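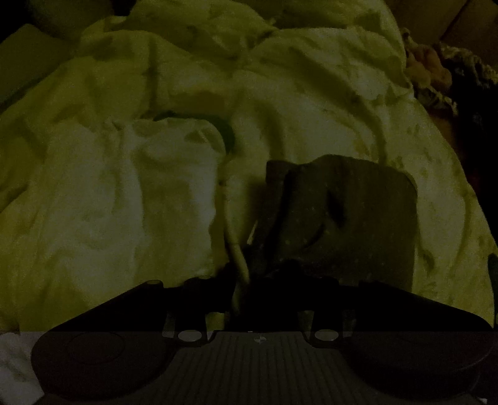

Visit to the Kendcombe bakery depot

Members of the regional supply group visited the Kendcombe depot of Costberg, which stores and delivers frozen bread and pastry to shops, schools and hospital kitchens. The visit had been requested after the autumn review of delivery times. Its purpose was to see how mixed loads are put together and how the depot deals with orders that change late in the day.

The group was received by the depot manager, Vaida Ots, who gave a short talk in the training room before the tour. Goods arrive from the bakery at Luik on long-distance lorries and are held at Kendcombe until they are called off by customers. The depot does no baking of its own, apart from test batches in a small kitchen beside the offices.

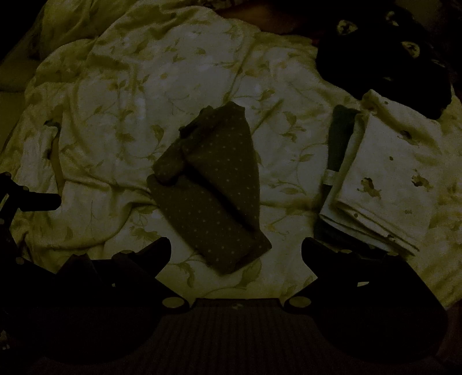
Supply and Distribution Department - Visits and Training

The tour began at the goods-in bays. There are four of these, and each has an inflatable seal that closes round the back of the lorry so that the doors can be opened without letting warm air into the building. Staff take a temperature reading from between the cases before unloading begins. If the reading is too high, the load is set aside and the bakery is telephoned while the driver is still on site. Members asked how often this occurs. Ms Ots replied that it is uncommon in winter and that most cases in summer are traced to doors left open during an earlier drop.

From the bays the group moved to the main cold store. Coats and gloves were provided, and visitors were asked to stay behind the yellow line while the trucks were working. Stock is placed by date and by product family, with croissants and other fragile goods on the upper levels. Pickers work from a screen fixed to the truck and confirm each case by scanning it. The system, known on site as Novo, replaced paper picking lists two years ago. Several members with depots of their own were interested in the change-over, which had been made one aisle at a time so that deliveries could continue. Some of the older labels did not scan in the cold, and the label supplier had to be changed as a result.

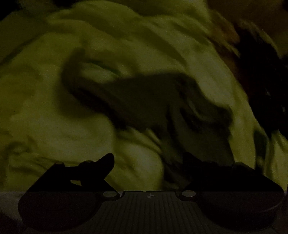 Creased fabric in low light, Kendcombe

Loading and routes

Loading is carried out in reverse order of delivery. The vehicles have a movable inner wall, so that frozen and chilled goods can travel together, and the position of the wall is decided by the route planner the evening before. There was some discussion of this point. Members whose customers are mostly small shops felt that the wall takes up space which they could not spare, and the depot accepted that it is of less use on short town routes.

Orders may be changed until six in the evening. After that hour a change is accepted only from hospitals and schools. The planner showed the group how a late order for a school kitchen is fitted into a route that has already been closed. The work took roughly two minutes and the driver's sheet was printed again. 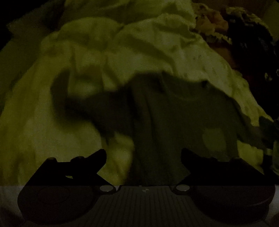 Empty crates were raised by several members as a continuing difficulty. Crates that are not returned must be replaced, and at present the cost is shared between all customers on a route. Costberg intends to move to a deposit for each crate from April, and has written to its customers to explain the terms. The group asked to be kept informed, as a similar arrangement is being considered for our own depots.

The visit closed in the test kitchen, where rolls from the current range were baked and compared with a trial batch made with less salt. Views on the trial batch were divided. Comment forms were left with the kitchen staff.

Matters to be followed up

Copies of the loading plan are to be requested from the depot. The question of door seals will be put to the buildings section, together with the prices supplied by Ms Ots. Members who wish to send drivers to Kendcombe for a day's training should give their names to the department office.

The group wishes to record its thanks to the depot manager and her staff.

Report approved for circulation 06/03/2020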